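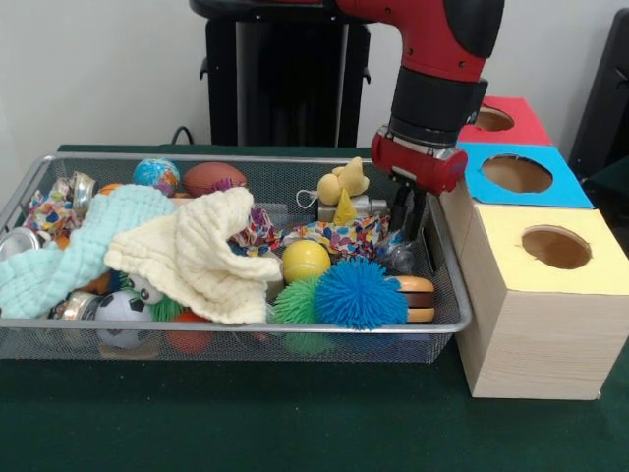

The toy basket, with the duck holding court near the back.

Sorting Out the Toy Basket
By Ghazala Farooqui
November 2025

Print this page | E-mail this to a friend

I put off the toy basket for weeks. It starts out as balls and soft toys and then, little by little, everything else in the house moves in – old cloths, bits of rope, drinks cans on their way to the recycling that somebody dropped in the nearest container. Sound familiar? My sister-in-law Hiba Atallah swears hers once had a whole shoe in it.

So, what works for me. Put the basket on a table, not the floor (my knees thank me!) and spread a dark cloth underneath if you have one, as small pale things show up so much better against it. Then take the fabric out first. Muslins and waffle cloths spread themselves over everything and you can't tell what you've got until they're gone. Mine go straight in the wash at 40, no softener.
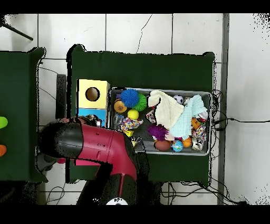

Next come the balls. I give each one a good squeeze, and any that have split go in the bin, however much they're loved. Spiky rubber ones hold on to fluff like nothing else, so I drop them in a washing-up bowl of warm soapy water and go over them with an old toothbrush. Rope toys get a soak too, and if the ends are fraying badly I snip off the long threads or say goodbye.

Cans and plastic bags come out as soon as you spot them, please. Crushed cans can have nasty sharp edges, and you don't want a dog or a toddler finding one before you do.

For sorting I like small boxes with a hole in the top. A different colour for each makes it easy to remember what goes where, and children will post things through a hole all afternoon when they wouldn't dream of tidying up.

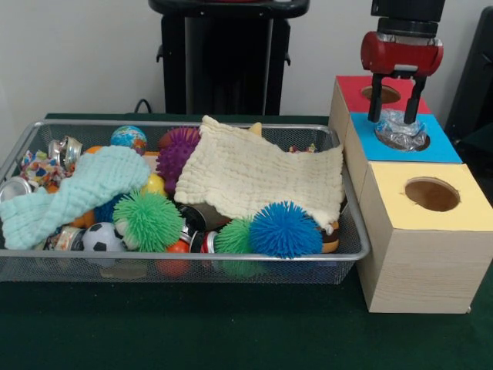 Coloured tops on the sorting boxes, and plenty still to go in.

Leave everything to dry properly before it goes back, especially anything stuffed. I do mine on a rack over the bath overnight. And if you're expecting new toys in December, do the clear-out first and put up to 7 of the old ones away in a cupboard. Bring them out again in the new year and they'll be greeted like long-lost friends!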